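3.2 Sorting of countertop items

The second part of the study dealt with how everyday goods are grouped on a kitchen counter when no cupboard is within reach. Households in Helton and Catterall were asked to name a place for each item in the set, following the procedure of Pillay and Urrego. Containers with raised sides were treated as one class, and flat surfaces such as cutting boards and plates as another. In Figure 2(a) a bag of Deep River potato chips lies in a low-walled wooden box, and the fruit is on a teal plate on the cutting board. 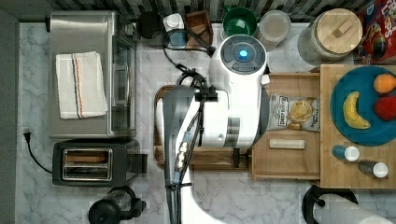
3.3 Dry goods and canisters

Dry goods were coded separately. Of 1,053 placements, around 200 involved a lidded canister, and most of these were assigned to the back of the counter. Coders recorded whether the contents could be recognised without opening the lid – a point raised by Mughal in the pilot. The ring-shaped cereal in Figure 2(b) is in a clear canister in front of the green pot and was coded as recognisable. 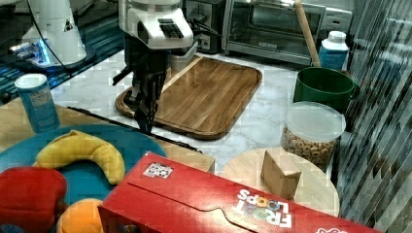 Were opaque canisters placed differently from clear ones?

They were placed nearer the front edge in both towns, although the difference was small and rested on 20 placements in Catterall. Six households gave no location for any opaque canister, and these were left out of the comparison.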